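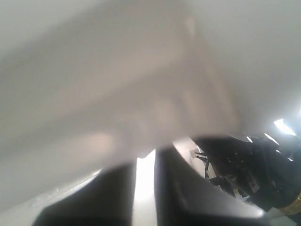 Does a piece of cloth have to be ironed before it gets folded? Only if the creases are set hard enough to fight the new fold, and most of ours are not.

April 26, 2023

Folding notes, continued from the February pages. The claim going round the shop is that the Civcombe method (halve, halve again, thirds, press with the flat of the hand) gives the same stack height every time whatever the cloth. I doubted it in February and I still do. Whoever wrote the instruction card was working with one kind of cloth on one kind of table and got lucky.

Used the Neves lot today, the unbleached one, 12 pieces, all from the same bag. Same table, same end of the table, no iron. First half of the bag went fine. After that the corners started to wander, and by the third fold the error had doubled up and the edge looked like a staircase. The card says to "start again if uneven." Fine, but then the time per piece on the card means nothing, as it clearly leaves out the restarts.

Things I would put on the card instead:

Shake once, hard, then lay down. Two gentle shakes are worse than one good one.
Find the long edge before you find a corner. Going corner first is how you end up folding on the bias.
Don't smooth from the middle out. It pushes a ridge to the edge and the ridge stays there.
Old creases win. If there is one within a hand's width of where you want the fold, move the fold.

Somebody wrote in the margin of the last page that Grunovier finish their cloth so it "remembers" a fold. I would like to see that tested by a person who isn't selling it. Left one folded under the heavy board at lunch and will open it tomorrow. My guess is it remembers the board.

Count, for the tally sheet: the counter stood at 2,214 folds when I stopped. We said we would look at the numbers at 1,000 and then at 2,000, and we did the first and skipped the second. So please, no more statements about the method "settling down" until someone sits down with the sheet.

The Hokosetti bag is still unopened on the lower shelf. It feels stiffer through the plastic - could be sizing, could be the cold back there. Wash one piece before folding any of it, and write down which one. Last time we lost track and the whole comparison went in the bin.

Table needs a wipe. There's chalk in the grain on the window side and it's getting on the pale stuff.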